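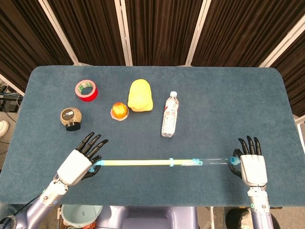
Trimden gallery: teaching two hands to work together

Welcome to our gallery, and thank you for stopping by. We get a lot of letters and emails asking what a day of collecting examples is like, and I always find it hard to answer briefly, so I hope you'll forgive me if I wander a little (I usually do).

The work at Trimden is simple to explain and slow to do. A person guides the robot through a small everyday job, the whole thing is recorded, and the recording is saved as one example. Then we do it again, with things moved or swapped, until the learning system has plenty to go on. Our first collection, which we called Cakport, ran to 477 examples and was nearly all one-handed work. The second, Denent, began in October and now stands at 833, and I must say we've all grown terribly fond of it!

Two hands, one tube. The long yellow and clear tube with the pale blue fittings is held level between both hands, and holding something level is a good deal harder to teach than you might think. If one wrist drifts, the other has to go with it, so these examples take patience - and quite a few cups of tea.

Further back on the felt are the orange on its little white base, the red tape, the speckled jar on its side and a water bottle. We like to have a mixture of shapes about, as a kitchen table at home is seldom tidy, and we'd like the system to get used to a bit of company while it works.

Each session is 16 examples long, after which we stop, stretch and look back over the recordings together. Any that we aren't happy with are marked and left out of the collection.

More pictures will be added as Denent goes on, so do look in again.

Page updated 30 January 2019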